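Mar 20, 2025

Where the money went

I promised back in February that I'd write up how I planned the spending for the clothes-folding arms, and a few of you have (very kindly) nagged me since, so I've made a pot of tea and dug out the spreadsheet.

The first thing to say is that I got the order wrong. I spent weeks reading about arms, comparing reach and payload and all the rest, and hardly any time on the bits that go round them. The Dimer pair won in the end, mostly on the strength of a patient reply to a long email of mine, and I still think they were a good buy. But then came the brackets, the spare fingers, the longer cables, a second power supply, and a box of screws in a size I'd never needed before in my life. My line for "odds and ends" was 26 pounds. I know! The real figure was 529, and that's before postage.

Cameras were the other big question. I wanted one on each wrist as well as one looking down from higher up, and I very nearly talked myself out of the wrist ones to save a bit. I'm so glad I didn't. Cloth is a slippery sort of thing to plan for, and from above a dark top can look like one flat patch, whereas close up you get all the folds and hollows. Ukar had the modules I liked, with a wait of 20 days, and Gebremichael had something similar on the shelf for a little more. I paid the little more. If you're more patient than I am, there's a saving for you.

Things I'd put in the budget from the start, if I were doing it again: a decent table (mine was already in the house, so I cheated), spare gripper fingers, and a proper lamp with a shade you can turn, as glare off the wood is a nuisance on bright afternoons. The clothes cost nothing at all, being out of our own drawers, and I'd urge you to do the same before buying anything new to practise on.

Still on the wish list is a Neltari stand, so the whole lot can be wheeled out of the way when we have people round. It'll have to wait until summer, and I've promised not to look at the catalogue before then. 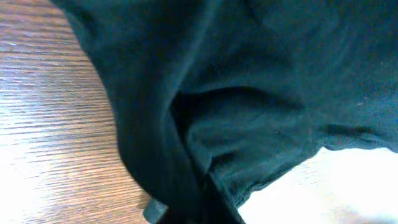
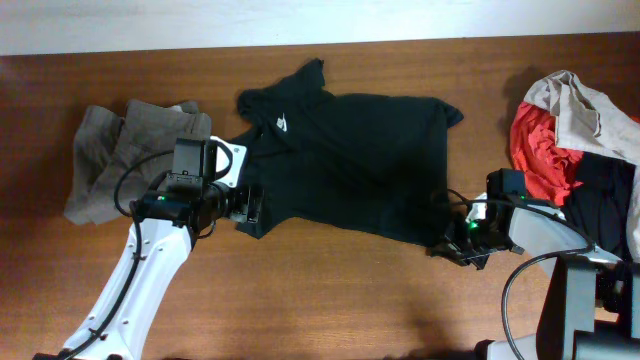

Dark green cloth from close to, and in the second one the black T-shirt with both arms at it.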